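Nandov (grasp planner)

Nandov is a grasp planning and control package for multi-fingered robot hands, written at the Parneck workshop and now kept up by Costigan. It takes depth and color data from a wrist camera, picks a hand pose, and sends finger targets to the hand controller. Mostly used for cluttered household objects – kitchenware, racks, small wooden parts.

History

First version was a set of scripts for a two-finger gripper. Rewritten in May for five-finger hands, when the old planner could not handle more than one contact per side. Release notes for the current branch are dated 12 March 2021. The older branch still gets fixes but no new features.

Architecture

Three processes, one message bus. The perception process segments the view and fits simple shapes (cylinders, boxes, flat strips). The planner samples 1275 candidate hand poses per object and throws out anything that collides with the fitted shapes. What is left gets scored on contact spread and wrist reach, and the top 19 go to the controller for a joint limit check. First one that passes is used.

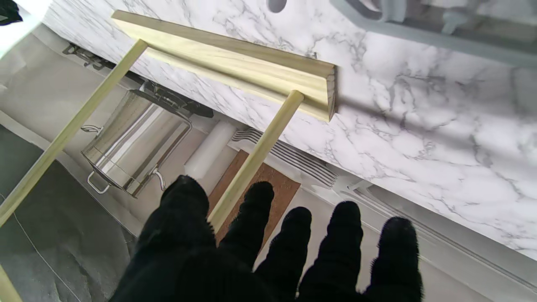
Thin round parts are the hard case. A dowel fitted a little too thick makes the planner open the fingers early, too thin and they close short. Nandov keeps 2 fits per cylinder for this reason, a tight one for contact and a padded one for collision. Shiny metal is worse, depth drops out and the fit is often split into seperate pieces. A merge step was added, off by default.

The hand itself has to be masked out of the wrist view. Masking uses the joint angles plus a fixed margin, which is set to 27 pixels and can be changed in the config file. Textured or fuzzy finger covers need a bigger margin as the outline does not match the hand model.

Tooling

Logs are replayed with Rilutness, a seperate viewer that steps through each plan and shows rejected poses by cause. It can rerun the planner on an old log with new settings. No live control from the viewer.

Limitations

Soft objects not supported. No regrasp once the fingers have closed – the plan has to be canceled and run agian. Camera calibration is assumed good and is not checked at startup.

See also: grasp sampling, hand-eye calibration, collision checking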